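Chapter 4
Buying Your First Car

I bought my first car in October, in the rain, from a man in Clernstead who wouldn't lift the bonnet. Please don't do that! I paid 600 pounds for it and spent another 1142 keeping it on the road (my notebook from that year is painful reading).

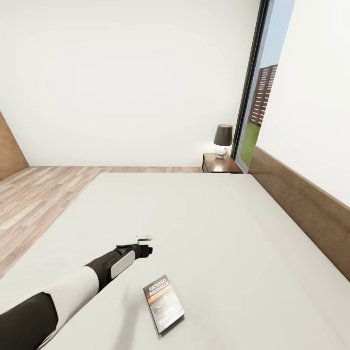
A paperback lying flat on a bed.

So in this chapter we'll go through the money first: the price, the insurance, the tax, and then the tyres, which everyone forgets. My friend Berwyn Gwynne sells cars in Wodholm and has let me borrow his figures – I've kept his rounding, so don't write in. 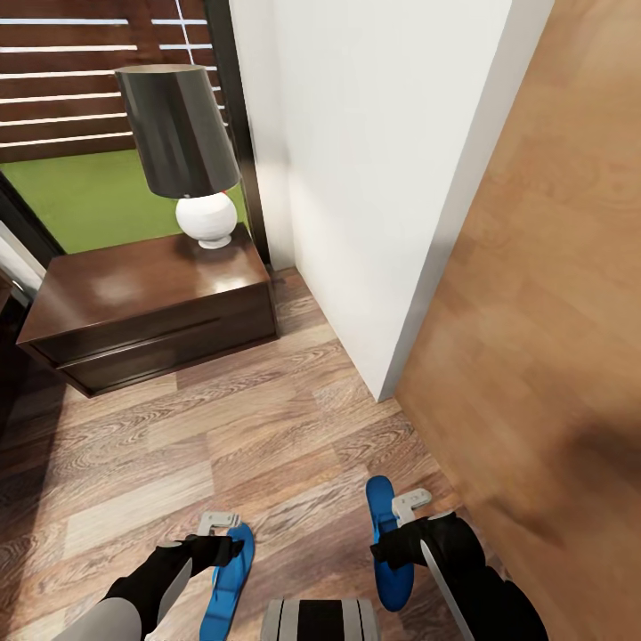

4.1 What Will It Cost to Run?

Get a pencil and write down how far you drive in a week. I'll wait.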